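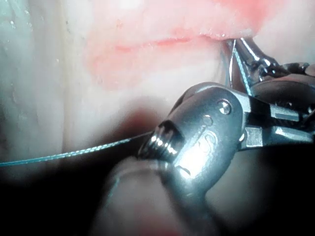

Page last updated: Sunday, 16:40

Sunday buses to Vodport hospital to start in June

A Sunday bus service to Vodport hospital will begin in June, after patients and staff from Butar and Brusau complained that they had no way of getting there at weekends without a car.

The 302 already runs between Brusau and the hospital from Monday to Saturday, calling at Butar market square and the railway station. On Sundays it has stopped short at the station, leaving passengers with a long uphill walk or a taxi fare.

Under the new timetable there will be a bus every hour, with the first leaving Brusau at 7.10am and the last leaving the hospital's main entrance at 8.35pm. The last departure has been set for after the end of evening visiting, which finishes at 8pm on all wards except maternity.

More than 2,000 people signed a petition for the service, which was handed in to the town council last winter. It was started by Nevzat Türkmen, a retired postman from Butar whose wife spent five weeks on a surgical ward.

"I was paying more for taxis than I was for food," he said. "Some weeks I didn't go on the Sunday at all, and she was lying there on her own. There were other families in the same boat, you got to know them at the rank."

Patients booked for an operation on a Monday are often asked to come in the afternoon before. Mr Türkmen said several people who signed had been brought in by neighbours, or had gone in on the Saturday and stayed with relatives in town.

The council will pay for the service for its first year. Iwasaki Coaches, which runs the 302 on the other six days, will provide the buses and drivers. The company says it needs 200 passengers each Sunday to keep the hourly timetable without further council money, and 300 before it would look at adding an earlier bus.

An earlier bus is what many of the staff wanted. The day shift starts at 7.30am and the first 302 will not reach the hospital until 7.52am — too late for nurses and porters, though in time for kitchen staff, who start at eight.

Councillor Panagiotis Vrettos, who covers transport, said the start time would be looked at again in the autumn.

"We would have liked to go earlier and the drivers' hours didn't allow it," he said. "I'd ask people to use the buses that are there, and to tell us when they can't."

Fares will be the same as on weekdays, and day tickets bought on the 302 will be valid on the town buses in Vodport. Paper timetables will be left at Butar library and the hospital reception desk.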